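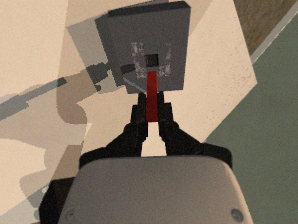

Local firms should not have to buy a building to find out whether a product works in one, according to Dolores Zamora, and the second round of the Alcantara Trial Sites scheme has been drawn up on that basis. Applications opened on 2019-03-15.

The scheme gives small businesses access to city-owned premises, streets and utility networks for the purpose of testing products that are close to market. It is run by the Alcantara Office of Business Development together with Puvis, which manages site scheduling and data reporting. Eight places are available in this round.

Each accepted business will be assigned a site, a technical contact in the relevant city department and a trial period beginning in January. Trials may run for up to two quarters. No site fee is charged. Participants remain responsible for their own equipment, insurance and staff costs, and must restore the site to its original condition at the end of the trial.

Sites offered in this round include the Trusa maintenance depot, two public parking structures and a section of the Millesetti district street lighting network comprising 470 fixtures. The lighting section is separately metered, so energy readings can be taken without interrupting service to adjoining streets. The depot has three-phase power and a loading bay – access outside normal working hours must be arranged in advance.

To be eligible, a business must be registered in the city or the surrounding county and must hold a working prototype. Products at the concept stage will be referred to the Office's advisory service. Proposals are scored on technical readiness, relevance to a city service and the quality of the test plan. A test plan should state what will be measured, at what interval, and which result would count as a failure.

"The first round showed us that the test plan is where most proposals need work," said Cletus Rosenthal. "We have added a review meeting before final submission so that applicants can correct problems early."

Participants will file an interim report at the midpoint of the trial and a final report within two months of completion. Summary results will be published by the Office. Design files, source code and pricing information are excluded from publication, and all intellectual property stays with the business.

Acceptance into the scheme does not commit the city to purchase. Any later procurement will follow the standard competitive process.

Application forms, site data sheets and the model trial agreement are available from the Office of Business Development on request.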